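Ticket 2476 - gripper fault on cap task
Project: Laradow (student team, Merngate lab)
Opened by: Sudheer Thampi
Priority: high, demo is Sunday
Status: open

Problem
Arm throws a gripper timeout partway through the hang-the-cap routine. Started after the Cetham update I think. Not every run - 7 fails last night, no pattern I can see. Log just says "grip state unknown" and then it sits there til someone clears it by hand.

Tried so far
1. Power cycled the arm and controller. No change.
2. Reseated the gripper connector at the wrist. Maybe better for a while, then same error.
3. Dropped grip force to 67. Was worried about crushing the brim anyway. Still times out.
4. Looked over the cable routing. Loops hang pretty low behind the gripper and again further back off the forearm, only one strap up on the forearm itself. My guess is a loop catches on the hook bar or tugs the conector when the wrist turns.

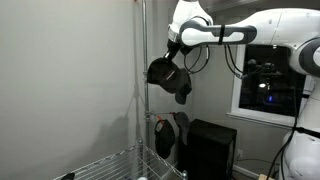

5. Next: add 2 more straps, leave enough slack for full wrist rotation, rerun the same routine at half speed. Matić has the spare velcro, pls bring it.

Notes
Don't roll back Cetham yet, want to rule out cabels first. If you run it tonight save the log BEFORE clearing the error, it gets overwritten. Will update after the rerun - Sudheer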